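Teaching by hand at Hesmont: "You feel it before you see it"

Posted Saturday, April 20, 2019

The operator had been on shift since early morning and wanted coffee before anything else. Fair enough. We talked by the machine, then on the floor, then by the machine again. No names please, that was the one condition. "Put Hesmont, that's fine. Everyone here does the same work."

The work is showing robots what to do. Not writing code for it - doing the task yourself, through the arms, over and over, while the system records every joint and every camera. At Hesmont they run two kinds of session. In one you grab the arm and push it through the motion. In the other you sit away from it with a pair of controllers and steer.

Which is better? "Depends who you ask. By hand you get the weight. You feel it before you see it, when something is about to slip. But then your own arms are in the camera view and the people who train the models hate that." Remote is cleaner. Slower to learn though. New operators get 3 weeks before any of their recordings are kept.

The current job is candlesticks. Pick up, stand upright, line up, lay down again. It came over from Wutside, a partner that wants arms for setting up event tables, and the order is for 2000 good demonstrations by the end of May. They have 430.

"People laugh at that number. Then I let them try it." The trouble is the shape. Narrow in the middle, wide at the foot. Grab too high and the base swings. Grab too low and the fingers hit the table first. And the shiny ones are worse then the black ones, becuase the reflections move when you move.

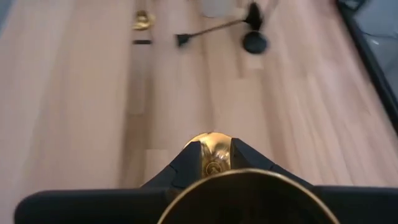
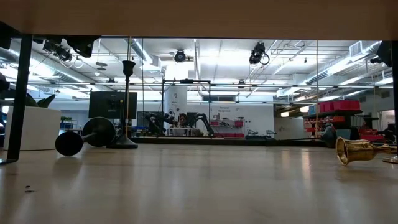 How many demonstrations does a robot need before it can do a task alone?

It depends on how much the task varies. With one object in one fixed spot, the team has had decent results from 300. Once the objects, the starting positions and the lighting all change, they plan for several times that.

Variation is most of the planning, in fact. A session sheet says which pieces start standing and which start on their side, and how they face. The operator is meant to follow it. "You get lazy. You put everything where your hand likes it. Then the robot only knows where your hand likes it." The software they use, Justimo, flags start positions that look too much alike. It flagged a whole morning last month. All thrown out.

What about mistakes - do those get thrown out too? Some. A drop with a clean recovery stays in. "If it never sees a bad grip it has no idea how to get out of one." A drop where the operator just sits there and swears does not stay in.

I had a go. Ostapchuk controllers, heavier than they look, with a trigger for the fingers. First try I closed way too early. Second try I got hold of the stem, lifted, and could not work out which way my wrist was supposed to turn. You are watching a screen and the delay is small but it is there. The advice from behind me was to stop looking at the gripper and look at where the base has to land. That helped. A bit.

Does it get boring? Long pause. "The first hour no. The third hour you are not there anymore, your hands do it. Those are the best recordings, funny enough. Smooth." They swap operators at lunch anyway, so the model doesnt learn one person's habits.

Next after this is cups, then folding napkins, which noone on the team is looking forward to. Cloth never starts the same way twice. I asked if I could come back for that one and was told to bring my own coffee.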